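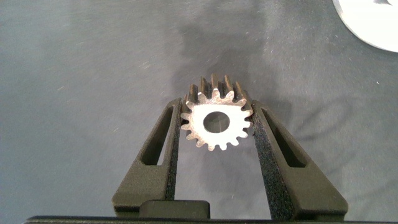 Rillotlow Forums > Repair and Restoration > Hand crank ice cream freezer, worth fixing?

crankcase_ohio
2023-03-02
Picked up an old hand crank ice cream freezer at an estate sale. Wood bucket, metal can, the crank part on top turns but skips every few turns under load. Empty it spins fine. Want to actually use this thing, not put ferns in it. Is it worth messing with or do I just buy a new one? My kids think I'm nuts either way.

bluebucket
Worth it. Pull the top housing off and look at the teeth before you do anything else. Skipping under load is nearly always wear or somebody put it back together wrong. Old grease turns to brown wax in there too.

saltandcream
Wouldn't spend a dime till you know if the bucket holds water. Fill it, leave it overnight in the tub. It'll leak like crazy at first, thats normal, the staves are dry. If it's still running out the bottom the next day then you have a bucket problem and the gears don't matter.

crankcase_ohio
Ok bucket is in the tub. Leaking like crazy as promised.

pie_in_the_shed
I'm going to be the grump. Buy the new one. I had a nice old one, spent a whole September on it, and the can was rusted through at the bottom seam where I couldn't see. Salt water in the vanilla. 3 quarts down the drain and a sad birthday. Check the can!! Hold it up to a light bulb in a dark room.

bluebucket
One bad can doesn't mean they're all bad. You can buy replacement cans.

pie_in_the_shed
For that bucket? In that size? Good luck. Fomum used to carry them and quit.

saltandcream
Ukico still lists a few sizes. Measure the height with the lid OFF and the width at the rim, not the middle. I got one that was a hair too tall and the crank wouldnt latch.

crankcase_ohio
Light bulb test done, no pinholes. Inside of the can is dull gray but smooth. Got the housing open too and yep, brown wax everywhere. Smells like a barn.

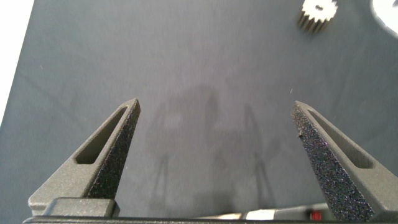 rhubarb_rd
Jumping in with a dumb one. What kind of grease goes back in the gear housing on these?

bluebucket
Food grade grease, the white kind sold for stand mixers. Small tube is plenty. Thin coat on the teeth and a dab on the shaft, wipe off whatever squeezes out.

saltandcream
Plain mineral oil works too.

bluebucket
Mineral oil runs right out and drips down onto the lid. Did that for years. Every batch you're wiping the lid before you open it. Grease stays put.

saltandcream
And I've done it for years with no drips so. Couple drops, not a glug. Each to their own.

pie_in_the_shed
With you on the grease for once, bluebucket. Oil is fine for one afternoon.

crankcase_ohio
Cleaned it all out with hot water, dish soap and an old toothbrush. Took forever. Dried it in a low oven with the door open. One gear has rounded off teeth on one side, pretty sure that's my skip. Rest look ok. Can I flip it over?

bluebucket
Sometimes. If it's the same on both faces and there's no collar on one side, flip it and the fresh side of each tooth takes the push. Cheap fix. Might get you a good few summers.

rhubarb_rd
Wait that's so smart

pie_in_the_shed
It's a band-aid. A worn gear chews up the one next to it. Replace it or don't bother.

bluebucket
It's ice cream, not a truck transmission. He's going to turn it by hand maybe 2 times a month in the summer.

saltandcream
lol. Agree with flipping. Also the skip can be the frame not clamped down. If the latch is bent the whole top lifts when the mix gets stiff, then it jumps. Have somebody sit on it. Folded towel on top, kid on the towel. That's how we always did it.

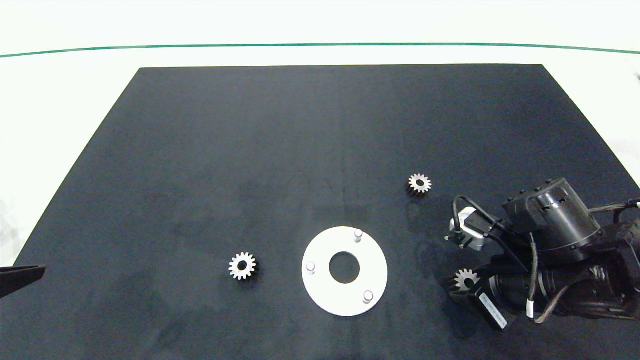
Anyway the other half of it is the salt. People go too heavy, the mix freezes to the wall of the can in no time and then you're fighting the crank with soup in the middle. Layer it, lots of ice and a little salt, and go slow the first few minutes. Speed up when it starts to drag. Ice should be crushed small, big cubes jam between the can and the bucket and thats another thing that feels just like a skip.

crankcase_ohio
Oh man. I was testing with big cubes.

saltandcream
There you go. Might be half your problem.

pie_in_the_shed
Rock salt or table?

saltandcream
Rock. Table salt melts too quick and you're adding more every two minutes. And keep the drain hole clear!! If brine gets up over the lid it's the birthday story all over again.

rhubarb_rd
What recipe is everybody using? Mine comes out icy. Milk, cream, sugar, vanilla, no eggs.

bluebucket
Chill the mix overnight first. Made more difference for me than eggs or no eggs. And only fill the can two thirds, it needs room to puff up.

pie_in_the_shed
Eggs. Cook a custard. No contest.

saltandcream
Custard is good but the no-egg kind tastes cleaner with peaches. Fight me.

crankcase_ohio
Update. Bucket swelled up, one slow drip left at the bottom which I can live with. Flipped the gear, white grease, crushed the ice in a pillowcase with a mallet (pillowcase did not survive). No skip! Plain vanilla, a bit soft, packed it in more ice after and let it sit with a blanket over it. Kids ate the whole can. Youngest says I'm still nuts.

bluebucket
Nice. Rinse everything with fresh water tonight, dont wait. The salt gets into the hoops and the crank frame.

pie_in_the_shed
Fine. Glad it worked. Look at that gear again when the season's over.

rhubarb_rd
Ok now I want one. Anybody near a good flea market?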